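Home Articles House and Home Bathroom Index Search

Toilet seat and lid

The toilet seat is the hinged part of a flush toilet on which a person sits, and in most homes it comes together with a lid that folds down over it. Because the two are joined to the bowl at the back, each can be raised or lowered on its own, and a good many household disagreements have grown out of that simple fact.

Seats are sold in two common outlines, round and elongated, and anyone shopping for a new one would do well to measure the old one first. The lid is chiefly there for neatness, although it also keeps combs, caps and toothbrushes from dropping into the water – a small mercy in a crowded bathroom. Many newer lids have slow-closing hinges, which let them settle gently down instead of landing with a bang.

In her household handbook Lenihan, Dymphna Fitzgerald gives a whole chapter to the seat and its hinges, and she writes of them very fondly indeed. She suggests wiping the hinge line every 3 days or so with a soft, damp cloth, and checking the fixings each October, before the house fills up with winter guests.

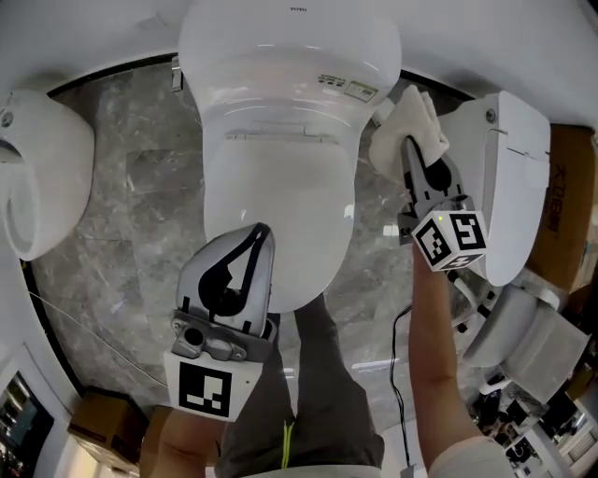 Should the lid be closed before flushing?
Closing it is a good habit, as a lowered lid helps hold back the larger droplets thrown up by the rushing water, though fine spray can still slip out through the gaps.

Electric seats, often called smart seats, take the place of the ordinary seat and may offer warmth, a washing spray or a dryer. They are bulkier toward the back, where the working parts are housed, and they generally need a power outlet close by.

A loose seat is usually put right by tightening the fixings at the hinges, a little at a time on each side, so that the seat stays nicely centered over the bowl.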